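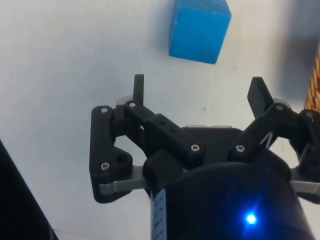

Conservação de roupa de mesa, cestaria e superfícies claras
Folha de recomendações para residências partilhadas
Serviço de Apoio à Habitação, Residências Tanui
Texto revisto em 28 de junho de 2021

As presentes recomendações destinam-se aos residentes e ao pessoal de apoio das Residências Tanui e aplicam-se às cozinhas, salas de refeições e salas comuns. Substituem a folha distribuída em abril, cujo capítulo relativo às nódoas de gordura continha um erro na ordem das operações. Os residentes que conservem a versão anterior devem inutilizá-la.

Os produtos mencionados encontram-se à venda em qualquer drogaria. Sempre que a etiqueta do fabricante indique procedimento diferente do aqui descrito, prevalece a etiqueta.

Toalhas e panos brancos de algodão

As toalhas de algodão branco devem ser sacudidas ao ar livre antes de cada lavagem. As migalhas e os grãos de areia que permanecem no tecido depositam-se no filtro da máquina e, com o tempo, riscam a borracha da porta.

A lavagem corrente faz-se a 40 °C, com detergente em pó e sem amaciador. O amaciador reduz a capacidade de absorção do algodão e deixa nos guardanapos uma película que fixa a gordura das lavagens seguintes. Duas vezes por ano recomenda-se um ciclo a 60 °C, com a máquina a meia carga.

O branco amarelecido por armazenamento prolongado recupera-se, na maior parte dos casos, com percarbonato de sódio. Dissolvem-se duas colheres de sopa do produto em quatro litros de água a 50 °C, mergulha-se a peça e deixa-se repousar durante a noite num alguidar destapado. Em caso algum se deve fechar um recipiente que contenha percarbonato dissolvido. De manhã, enxagua-se e lava-se normalmente. A operação não se aplica a lã, a seda nem a bordados de cor.

A lixívia fica reservada para os panos de chão. Nas toalhas enfraquece a fibra junto às bainhas, e os rasgões que daí resultam raramente admitem conserto. A lixívia nunca se mistura com vinagre, amoníaco ou desincrustante.

Nódoas mais frequentes

Gordura e azeite. Cobrir a nódoa com fécula de batata ou pó de talco, aguardar vinte minutos e escovar a seco. Só depois se aplica detergente da loiça, sem água, com a ponta dos dedos. A folha de abril indicava a ordem inversa.

Vinho tinto. Absorver com papel, sem esfregar, e deitar água gaseificada. Se a nódoa já tiver secado, humedecer com leite morno durante uma hora e lavar em seguida a frio.

Café e chá. Uma parte de vinagre branco para duas de água, aplicada com um pano limpo, da periferia para o centro.

Cera de vela. Endurecer a cera com gelo dentro de um saco, retirar o excesso com uma colher e passar o ferro morno sobre papel absorvente, mudando a folha até deixar de manchar.

Caneta e marcador. O álcool a 70% resolve a maioria das tintas de esferográfica. Coloca-se um pano dobrado por baixo do tecido para que a tinta não passe para a camada inferior.

Ferrugem. Sumo de limão e sal fino, ao sol, com a peça estendida na horizontal. A operação pode ser repetida no dia seguinte, depois de bem enxaguada a zona tratada.

Tampos de mesa claros

Os tampos brancos exigem limpeza frequente e pouco produto. A maior parte das manchas acinzentadas que os residentes comunicam ao serviço corresponde a resíduos de detergente mal removido, aos quais adere o pó.

Para a limpeza diária basta um pano de microfibra bem torcido, seguido de um pano seco. Uma vez por semana pode usar-se sabão neutro: uma colher de chá para 1500 ml de água. A superfície limpa-se por faixas, sempre no mesmo sentido, e seca-se de imediato. Os esfregões verdes e os cremes abrasivos retiram o brilho de forma irreversível e não devem ser utilizados, mesmo em marcas antigas.

Para riscos escuros deixados por solas, rodízios ou pés metálicos, a borracha branca de escritório dá melhor resultado do que qualquer solvente. Os pontos de cola amolecem com uma gota de óleo alimentar, deixada atuar durante dez minutos, e retiram-se com um cartão de plástico.

Os tachos e travessas quentes assentam sempre numa base. O serviço regista com regularidade pedidos de substituição de tampos por marcas circulares de calor, que não são cobertas pelo seguro da residência.

Cestos de verga e de vime

A cestaria é o equipamento mais maltratado das salas comuns e também o mais fácil de manter. O vime sofre com dois extremos. Em ambiente muito seco, as varas estalam junto à pega; em ambiente húmido, formam-se pontos de bolor na face interior, onde o ar não circula.

O pó retira-se com um pincel largo de cerdas macias ou com o aspirador na potência mínima, usando a escova redonda. De três em três meses, passa-se um pano humedecido em água com sal, que ajuda a manter a cor, e deixa-se o cesto secar à sombra, virado para baixo sobre uma grelha. A secagem junto a radiadores deforma o fundo.

O bolor superficial trata-se com vinagre branco diluído em partes iguais de água, aplicado com uma escova de dentes usada. Depois de seco, o cesto deve arejar dois dias antes de voltar a ser utilizado. Se o cheiro persistir, deita-se bicarbonato no fundo e deixa-se repousar até ao dia seguinte.

As varas partidas não se arrancam. Humedece-se a ponta com um pano molhado durante meia hora, dobra-se para dentro do entrançado e prende-se com fio de algodão encerado. As pontas que não possam ser recolhidas cortam-se rente, com alicate de corte, e lixam-se com lixa fina. A equipa de manutenção, coordenada por Gitau Odera, dispõe de fio e lixa para empréstimo no armário da lavandaria.

Quanto à carga, os cestos pequenos do modelo Rarkero, distribuídos a todos os apartamentos, foram adquiridos para pão, fruta e objetos leves. O limite adotado pelo serviço é de 870 g. Para revistas, garrafas e ferramentas existem caixas rígidas, que podem ser requisitadas na portaria.

Jogos e objetos pequenos das salas comuns

As peças de madeira pintada limpam-se com pano húmido e nunca se mergulham. A água entra pelos topos, onde a tinta é mais fina, e levanta a pintura em poucas semanas. As peças de plástico podem ser lavadas em água morna com detergente da loiça, dentro de um saco de rede, e secam estendidas sobre um pano.

As bolas de espuma acumulam cabelo e gordura. Lavam-se à mão com sabão neutro, espremem-se sem torcer e secam ao ar, longe do sol direto, que torna a espuma quebradiça. As peças de feltro escovam-se a seco.

Cada sala dispõe de um cesto para estes objetos. No final do dia, o último utilizador recolhe as peças e deixa a mesa livre para a limpeza da manhã. As peças avulsas encontradas no chão ou debaixo dos sofás entregam-se na portaria, onde ficam guardadas durante um mês.

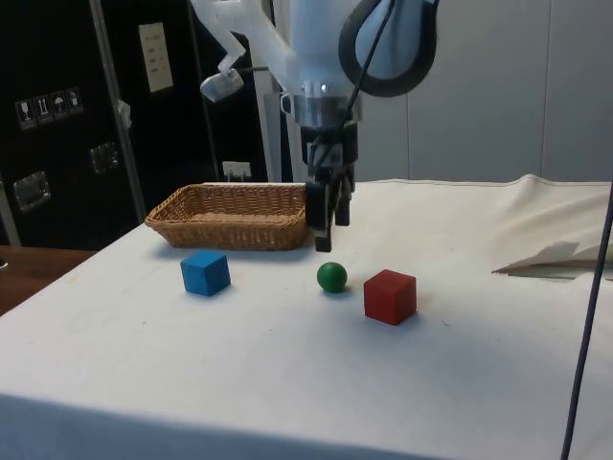
Armazenamento da roupa de mesa

As toalhas guardam-se lavadas, bem secas e sem goma. A goma atrai o peixinho-de-prata e marca os vincos. Convém alternar a linha de dobra de cada vez que a peça regressa ao armário, para que o tecido não ceda sempre no mesmo ponto. As toalhas compridas, de uso pouco frequente, conservam-se melhor enroladas num tubo de cartão forrado a papel sem ácido.

As prateleiras de madeira crua devem ser forradas, pois a resina mancha o algodão branco. Desaconselham-se o papel de jornal e os sacos de plástico fechados. Os saquinhos de alfazema são admitidos desde que não toquem diretamente nos tecidos.

A humidade relativa do armário deve manter-se abaixo de 57%. Os higrómetros Jundell instalados nas rouparias do primeiro e do terceiro piso permitem a leitura sem abrir a porta interior. Se o valor for superior durante vários dias seguidos, abre-se o armário durante as horas de aquecimento e comunica-se a leitura à manutenção.

Engomar

O algodão passa-se ainda ligeiramente húmido, pelo avesso, com o ferro bem quente. Os bordados assentam sobre uma toalha turca dobrada, com o relevo para baixo. Nas toalhas redondas começa-se pelo centro e avança-se para a orla, rodando a peça; o procedimento contrário cria ondas na bainha.

A base do ferro limpa-se morna, com um pano embebido em vinagre. O depósito esvazia-se após cada utilização. Nos edifícios servidos pela conduta Prestadum, cuja água é particularmente calcária, recomenda-se encher o depósito com partes iguais de água da torneira e água desmineralizada.

Calendário de manutenção

Diariamente: limpeza dos tampos com microfibra, recolha dos objetos das salas comuns, panos de cozinha estendidos a secar.

Semanalmente: lavagem das toalhas em uso, tampos com sabão neutro, pincel nos cestos.

Trimestralmente: água com sal nos cestos, verificação das pegas, mudança das linhas de dobra nas toalhas guardadas.

Semestralmente: ciclo a 60 °C, forro das prateleiras, limpeza do filtro e da gaveta da máquina.

Substituições e pedidos

As peças que não admitam recuperação são substituídas mediante entrega da peça usada. Cada apartamento pode requisitar, por ano, 2 toalhas de mesa e um cesto. Os pedidos dirigem-se por escrito a Felista Ogola, na secretaria do serviço, com indicação do número do apartamento e do motivo da substituição. As toalhas inutilizadas são cortadas em panos de limpeza e ficam disponíveis na lavandaria, na gaveta inferior do armário da esquerda.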